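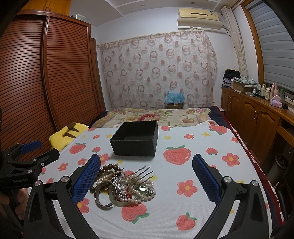 Jewellery pile and open box on the strawberry cloth, with both grippers at the work area.

Notebook, Fendport group. September, entry opened 09.40.

Purpose of the entry: to record the state of the segmentation and grasp-proposal software on thin, tangled items, and to set out the changes agreed before the next build of the Hetel planner.

The current build treats each connected region as one graspable object. On a heap of beads, pearls and bangles this assumption fails. The proposal stage returned a single region for the whole pile and placed its preferred grasp at the centroid, where several pieces overlap. The second candidate lay on the printed cloth. Strawberries and small flowers were accepted as objects on colour alone, the depth check having been switched off in the configuration inherited from Woltstead. It has been restored, and the default in the shared file has been corrected.

The evaluation set at present holds 494 labelled segments, of which 60 are marked "linked", meaning that one item cannot be lifted without moving another. The label was introduced by Csenge Major and should be retained. It is applied by hand and two of us do not always agree on it; a written rule is needed.

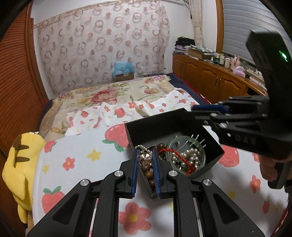 Sixten Engström

Bimanual case. One gripper holds the rim of the black box while the other is closed on a bracelet of dark beads. A jumble of silver chain and dark beads inside the box connects to the bracelet. The planner has no means of representing this. It models the held item as a rigid body attached to the fingers and regards everything left in the box as static, so the retreat path is checked for collision but never for drag.

Changes agreed:

Retreat to be planned in short steps, with the box contents segmented again after each step.
If the remaining contents shift by more than the set limit, the motion stops and the item is lowered.
The hand on the rim to be given its own constraint, so that box tilt is a planned quantity. It is currently read from the pose log after the event.
Clear glass to be masked before depth is used. The round dish gives unreliable returns and the pearls inside it inherit the error.

Timing. Segmentation takes around 339 ms per pass on the bench machine. A retreat of 19 steps is therefore slow, although acceptable for offline replay. Fagerlund have asked for a figure for live use and none should be given until the mask is in place.

Open: whether the limit on shift should be set per item or per container. C. Major prefers the latter. Replay comparison of both to be entered on the next page.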